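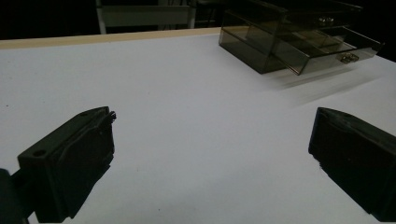 Speaker notes: Small storage on shared work tables
Internal facilities talk, January 17, 2022
Speaker: Johanna Pfister
Slot: 30 minutes, including 12 for discussion

Opening

Introduce myself and the site. Mention that Pirmin Wallner did the table survey and will take questions on surfaces.

Scope of the talk: small desktop drawer units on shared tables. Wall shelving and rolling carts were covered in the last session and are left out. If somebody asks about carts, refer them to Pirmin's handout.

Starting point: the shared tables at Redadell have white tops. Staff asked for somewhere to keep small items within reach. The first answer was open trays. Trays spread. Within a few weeks there were several on each table and the working area had shrunk to a strip along the front.

Part 1: The table

A light top shows dust, specks and pencil marks. This is useful. A dark top hides the same dirt until someone puts paper on it.

Look at the exposed edge before the surface. On a top with a wood edge strip, moisture gets in at the joint between strip and face. Wipe along the joint, never across it with a soaked cloth. Notburga Reisinger has the cleaning sheet. Copies are on the chair by the door.

Position of storage: far side of the table, toward a corner. The front and center stay clear. At Loria they tried the middle of the long side and moved everything back after the trial. People reached around the units and knocked them.

Pause for questions on cleaning. Keep it short.

Part 2: Why drawers

A drawer unit has a fixed footprint. When it is full, something has to come out before something else goes in. An open tray has no such limit, and items pile up above the rim.

Tinted translucent acrylic was chosen over clear and over opaque. Reasons, in order of weight:

Opaque units need labels, and the labels go out of date.
Clear units show everything, including the mess, and look cluttered from across the room.
Smoky brown sits in between. The drawer edges and the divider between levels can be made out through the panels, and a full drawer can be told from an empty one at close range.

Disadvantages. Acrylic scratches. Fine scratches are less obvious on tinted panels but do not go away. No alcohol wipes, no window spray, no dry paper towels. Soft damp cloth, then a dry one.

Static is the second complaint. Acrylic rubbed dry picks up lint. Emil Brunner will say his units at Prantl have no lint problem. His room is more humid. Do not get into this.

Part 3: Sizing

Purchase limit for the trial was 400 per room. With delivery, the Prantl order came to 470 and had to be approved separately. Tell them to check delivery before submitting.

Measure the items first. Longest item decides the depth of the drawer. Common mistake: buying for pens and then finding the scissors do not fit.

Small units are better than large ones on a shared table. A small box can be lifted with one hand and wiped under. A large one stays where it is, and dirt collects along its base.

Do not stack units unless they are made to interlock.

Part 4: Rules in use at Redadell

One unit per table. Nothing stored on top of it.
Drawers hold shared items only. Personal items go in lockers.
Table cleared at the end of the day except for the unit.
Unit emptied and washed in February and again before the summer break.

Somtochukwu Tamuno asked for an exception for the repair table, which needs two units. Granted. Mention it if asked, otherwise skip.

Open points for discussion

Whether the Triduno rooms should use the same units or keep their cardboard inserts until they wear out.
Felt pads under the units: they slide more easily on a smooth top, which helps cleaning and makes accidental bumps worse. Pirmin is for, Notburga against.
Who replaces a cracked drawer when the supplier only sells whole units.

Collect names for the second trial. Sign-up sheet goes around during the discussion. Get it back before people leave.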